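3.2 Walking the Hamutdale lakes

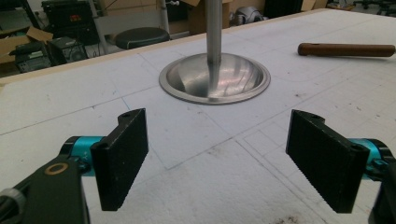
Figure 4. Polished metal rod and bowl-shaped base on a white tabletop.

I'll admit I came to Hamutdale for the scenery, and the visitor survey grew out of that first trip (my co-author Maite Tejada still teases me about it). The park's main loop starts at the Olstead gate, climbs through beech forest to 800 metres and then drops to the Uteo lakes, where pretty much everyone stops for lunch. We went in May, when the falls are loud and the boardwalks haven't filled up yet!

We talked to 30 walkers at the lower jetty, most of them on a day trip, and asked what had brought them and where they were headed next. The favourite answer was the colour of the water, which is fair enough. Hardly anyone had heard of the Figueroa track, though it leaves the same car park and takes only 45 minutes to reach a lookout I'd happily rank above the falls. Rosalía Olmedo, who walked it with us twice, put this down to signage – the turnoff faces away from the shuttle stop, so you'd have to be looking for it.

I don't want to make too much of one small sample. Still, the pattern matches what we heard at the campground, where people planned their whole day around the shuttle timetable and skipped anything that wasn't printed on it. Section 3.3 takes up the timetable itself.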